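Hetetti Bed Exit Pad with Wireless Pager

Fall prevention / Bedside alarms

A thin pad goes under the fitted sheet. A pager goes in the pocket of whoever is on duty. When the person in bed decides, at 3 in the morning, that they are perfectly capable of getting to the bathroom alone, the pager buzzes and you get to have the discussion in person.

Most alarms of this type shriek at the patient, a curious thing to do to someone with poor balance. The Hetetti leaves the bedroom quiet and bothers the caregiver instead. A bedside chime can be switched on if you miss the old ways.

What you get
Pad, vinyl cover, wipes clean
Pager with belt clip (the clip is fine, the pocket is better)
Wall plug for the transmitter
4 AA batteries, included, which we mention because the last model's weren't

Range is 242 feet in open air. Houses contain walls, so expect about half that, and less if yours was built by somebody who loved plaster. One transmitter handles 2 pads.

Exit delay can be set to off, short or long. Start with short. Long is meant for restless sleepers and will forgive a good deal of rolling over. Lerato Du Plessis on our phone desk will talk you through the setting, and will also ask whether you have moved the bedside rug yet. Move the rug.

The pad does not prevent falls. It tells you somebody is up. Please keep the night light, the sensible slippers and the appointment with the physical therapist. Pads wear out and should be replaced yearly; the date goes on the label in pen, in the box marked "date," where hardly anyone writes it.

Not for use with air mattresses or waterbeds. Yes, we were asked.

Goes with: Wuveo grab rails, Yoshida raised toilet seat, Trollov chair pad
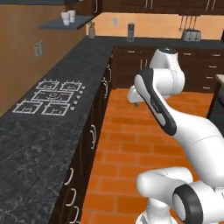
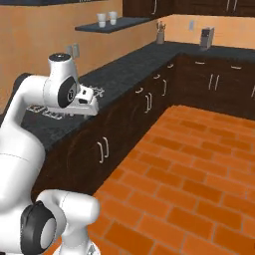
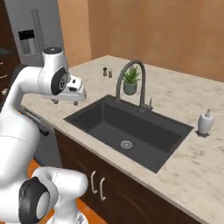

Kitchen renderings: Pieter Mokoena

Returns accepted on unopened pads. Opened pads are yours, for reasons we'd all like to leave there. Phone desk closes early on Friday.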